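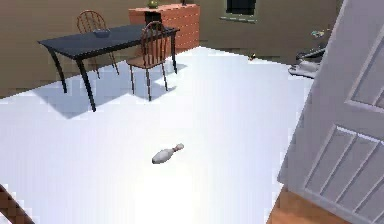 Dark table, white floor.

Room planner software, reviewed: Milance Home

I have moved house four times and bought the wrong sofa three times, so I am more or less the person Milance is after. You type in your room sizes, drop in some furniture, pick your colours, and the program shows you the place before you've lifted anything. It costs $100 a year. There's a free version, but it lets you save only one room, and it puts a banner over the bottom of the plan when you try to print.

I used the paid one for most of April to work out our new place in Rellville. My short opinion is that it does the measuring well and the selling badly, and I'd like it a lot more if it stopped trying to do the second.

Measuring first. Walls go in by the millimetre and stay where you put them. Doors swing, and the plan view shades the area they need, which saved me from parking a bookcase behind one. My hallway is 729 mm wide at its tightest point (old house, nothing square) and Milance flagged straight away that the wardrobe I wanted wouldn't make the turn. I checked with a tape. It was right.

Now the catalogue. The website boasts of 632 pieces of furniture, and I suppose that's true if you count the same bedside table in every colour as a new bedside table. Want a plain double bed and you're spoilt. Want a corner desk with drawers on the left and you're making it yourself out of boxes.
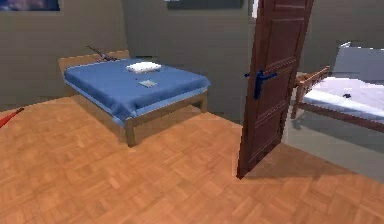

The other thing to watch is the default sizes. Drop in a bed and it comes in as a queen, but the mattress and the outer frame are listed separately and the program shows you the mattress figure unless you go looking. I very nearly ordered a frame that would have blocked the heater. You can switch this in the settings under Units, of all places.

Colour is where I stop believing. I painted our lounge in the program, liked it, bought a sample pot, and put it on the real wall. Different colour. The lighting slider runs from morning to evening but everything still looks like a dentist's waiting room at noon. Maysoun Mansour, my sister-in-law, has used the rival program from Mullside for years and says the same about hers, so perhaps it's unfair to blame only one of them. I blame them both.

Support was decent. I wrote in on a Sunday expecting nothing and got a reply from a Tuncay Karabulut before dinner, who told me how to recover a floor plan I'd overwritten. The answer was five steps long and worked on the second go.

There's also a shopping list feature. It priced my lounge with $300 of cushions I hadn't asked for. Turn it off.

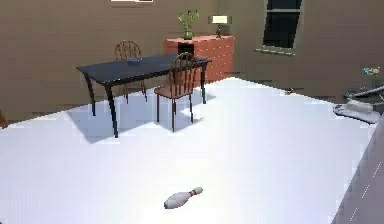 RELLVILLE, April

A note added after the first version of this review went up. A couple of readers asked whether the plans can be shared with a builder. They can, as a PDF, but the dimensions print in a pale grey that ours couldn't read without his glasses and a desk lamp. Export in black and white and they come out darker. I still haven't renewed, and I've kept the tape measure in the kitchen drawer.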